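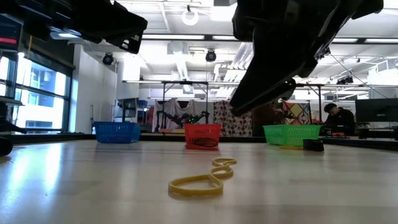

Print this article | E-mail to a friend

Hukero has switched on its low-power network in our valley, and the press release wants us to know that 1136 villages will soon be "meaningfully connected". Mine is one of them. I have been meaningfully connected since June, and my bin now knows when it is full.

I'm not against any of this. A bin that reports its own condition is a small wonder, and I've worked with people who couldn't manage it. What bothers me is the order in which things have arrived. The bins have a signal. So do the streetlights, the water meters and a bench outside the library which measures, I'm told, dwell time. To ring my sister I still stand on the back step and lean towards the church.

Guilan Luo, who speaks for Hukero in these parts, was patient with me on the telephone (landline). Sensor traffic and voice traffic are different beasts, she explained. A meter sends a few bytes and goes back to sleep. A person wants to talk for 20 minutes and then complains about the quality. Put that way, I could see why they prefer the meters.

Then there is the matter of who pays. Galtotard makes the meters, Hukero carries the messages, and a third outfit called Fumitz turns the messages into a dashboard, which the council rents. The contract runs for 18 years. I have had two marriages shorter than that, and both were entered into with more discussion. Councillor Réjean Lapointe says the length is what got us the price. No doubt it did. I'd like to know what a Galtotard meter looks like in year 12, when the battery has gone and the firm has been bought by somebody who makes doorbells.

The old network, Hnatiuk, was switched off last winter to free up the airwaves. It was slow and it was ugly, but it reached the bottom of the lane, where Mélanie Beaulieu keeps her goats and a telephone the size of a shoe. She was posted a voucher for 20 pounds off a new handset. The handset works beautifully in town. She keeps it in the car.

We use our cookies to remember your preferences and measure visits. By reading on you accept this. Manage settings

My modest proposal is that no operator should be allowed to boast about coverage until it says coverage of what. If the figure means bins, print "bins" beside it, in letters of the same size. The regulator could manage that before lunch. And when an old mast goes dark, let the company show that a call can be made from the same spot on the new one - by a person, at ground level, in the rain.

Meanwhile the bench has sent in its first results. Dwell time is up, I gather. It's the only place in the village with two bars, and there's usually a queue.

Print this article | E-mail to a friend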